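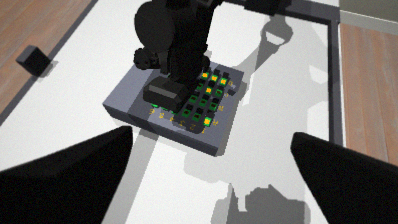
Gray box on a white work surface

About Prevberg

Prevberg supplies storage boxes and shelving to schools, clinics and small offices. The company was founded by Bautista Tapia and Ferdinand Pfister and operates from 2 sites, Prernia and Motalia. Our catalog lists 1,253 items, and we serve about 3,000 customers. The Ferri line – our range for archives and record rooms – was added in April. Orders are packed at Motalia. Account inquiries are handled by the Prernia office.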